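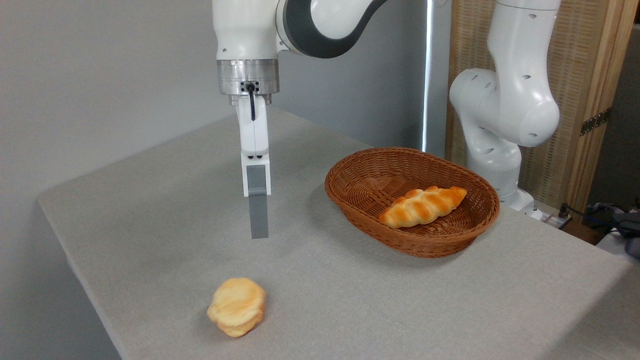

A bread roll is a small, individual loaf of bread, usually round or oblong, served whole with a meal or split and filled. Rolls are made from most of the same doughs as larger loaves but bake faster and have more crust for their weight. In American usage, "roll" is the general word, while "bun" is more often used for soft types that are sweetened or meant to hold a filling.

Dough

Plain rolls need only flour, water, yeast and salt. Hard rolls stay close to this formula and are baked in a hot oven, often with steam, which keeps the surface flexible long enough for the dough to expand before the crust sets. Soft rolls add milk, butter or oil, sugar and sometimes egg. Fat gives a tender crumb and slows staling. Sugar and milk help the crust brown, so enriched rolls are usually baked at a lower temperature than lean ones.

Some rolls are made from layered dough. Butter is folded into the dough and the whole is rolled out and folded several times, with rests in a cool place between turns. Other bakers get a simpler layered effect by brushing a thin sheet of dough with melted fat, stacking it and cutting it into pieces.

Shaping and baking

After the first rise the dough is divided, either by weight or by eye. Each piece is rounded by rolling it under a cupped hand until the surface is tight. Rolls set close together on the pan rise into one another and have soft, pale sides where they are pulled apart. Rolls set farther apart brown all the way around. A second rise follows, and the tops may be brushed with egg, milk or butter. Poppy seed, sesame and coarse salt are common toppings.

The Davov roll

In the hill town of Davov, a layered roll has been sold since the late nineteenth century. The baker Wiegand, who kept a shop beside the Aner bridge, is generally named as the first to sell it, although an account book from the rival Tivetti bakery lists a "folded roll" in November of the same year that his shop opened. The question has not been settled. Both shops sold the rolls in the early morning to mill workers, and the Tivetti book records 292 on one day and 298 on the next.

The food historian Anjani Ginting collected 82 household recipes for the roll from the town and the farms nearby. Of these, 57 call for lard and the rest for butter or a mixture of the two. Recipes from the farms tend to leave out sugar. Ginting also noted that older bakers flattened the risen dough with a board before it went into the oven, a step missing from most printed versions.

Serving and storage

Dinner rolls are commonly served warm with butter. Split rolls are used for sandwiches, sausages and ground meat patties, and stale ones are grated for crumbs or soaked for stuffing and dumplings. Rolls dry out faster than loaves. They keep for a day or two in a closed bag at room temperature and can be frozen once fully cool. Refrigeration speeds staling.

See also: Brioche; Kaiser roll; Parker House roll

Last updated 3 September 2018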